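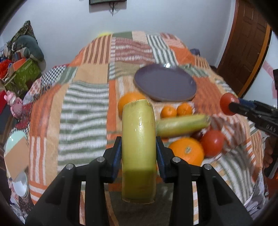

Banana in the left gripper, tomato in the right. Blue pads on both.

joelle_h
OK, I've put enough time into these hand-held grippers to have opinions! Both are the same DAS-lettered body; this one has the four-pin linkage. I started on the stock hard rubber pads and swapped to the blue Kettler ones after a week. Fruit has been my test set the whole time, and the difference on bananas is huge. With the stock pads I had to squeeze so far that the skin bruised. With the blue ones I close until I feel contact, add a hair more, and lift.

Tomatoes are the fun part – they're shiny and round and they want to squirt out the front of the jaws. Go in low, get the fattest part between the pads, and it's fine. Big oranges are near the limit of the opening. Mandarins are a joy.

Next up is the Mullurex arm, so I'd love to hear from anyone who has run the same jaws on one.

jtannous
Nice! What are you recording at? I ran 40 grasps per pad type in July and the wrist camera mattered more than the pads for me. Wide lens, so everything near the jaws is clear, but stuff at the back of the bed or table gets bent and mushy. My policy kept reaching short.

joelle_h
Same kind of lens here, doors lean like a funhouse. I haven't trained on anything yet, I've got 633 clips and I want 900 before I bother.

Bastien D
I'm going to disagree on the pads. Soft pads hide bad grasps. You get away with being off center on a banana because the pad gives, then you move to an arm with no feel in it and it drops everything. I'd collect on hard pads and deploy on soft.

xio_bellamy
Bastien, I tried exactly that on the Plolton controller and it went badly. The jaw width at contact is different between the two pads, so every close command was wrong by a few millimeters. Tomato juice everywhere. Use the same pads on both ends!

Bastien D
Did you recalibrate the zero after the swap?

xio_bellamy
Yes. Twice. It's the squish under load that gets you, zeroing doesn't touch that.

Bastien D
Hm. OK, on ripe fruit maybe. For boxes and cups I'm sticking with hard.

evan.rolland
Can I ask about the surface? I collect on a plain gray mat and a patterned bedspread looks like asking for trouble, all those stripes and patches right behind the fruit.

joelle_h
I like the stripes :) If it can find a peach-on-orange edge it can find anything. The cloth does give under the jaws when you pick something lying flat though, so you can come in lower than you could on a table. That's a habit I'll have to unlearn for the arm.

jtannous
+1 for busy backgrounds. My plain mat runs fell apart as soon as I moved to the kitchen.

evan.rolland
Fair, I'll do a batch on a blanket. Two hands at once or one at a time?

joelle_h
Both! Two at once is slower and my wrists are done after 8 minutes – but handing a tomato across from one gripper to the other is the best thing I've done with these so far.

xio_bellamy
Post the Mullurex numbers when you have them please, I'm this close to ordering one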